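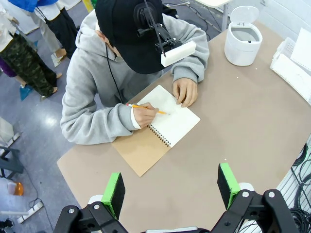 Slide 2: What you get in the Varken kit

Right, leave this one up while I talk. So the Varken is Evitz's tabletop kit, and I've had one on loan since May. You get the arm, the two-finger gripper with the foam pads (black, with that bright green edge, you can't miss them) and the wrist camera, which took the picture you're looking at. Oh, and a cap rig comes in the top bundle, same sort of thing as on the writer's cap there.

Say hello to Rasha Srour here if she's made it in. She did the setup with me and swore at it less than I did!

Things I liked. The pads are lovely. They hold a pencil without it spinning round, and they'll take the corner of a sheet of paper if you go in slowly. The view from the wrist is better than I expected too – you get both fingertips at the bottom and still see well past the table.

Things I didn't. Cables, cables, cables. Ask who's tripped over one this month, wait for hands. Also the Wirell software wants a restart every time you change the grip settings, and I've moaned to Kyung-tae Choo at Evitz about it (he was very nice, said it's on the list).

Money: the basic kit is £1000, the bundle with the cap rig is £1026. Pause for the laugh. Yes, twenty-six quid, get the bundle. Spare pads come from Economou, and mine turned up in a box of 100, so come and find me if you want a few.

Now do the live bit. Notebook open, pencil on the left, arm homed BEFORE plugging in the laptop. If it sulks, skip to slide 3 and take questions.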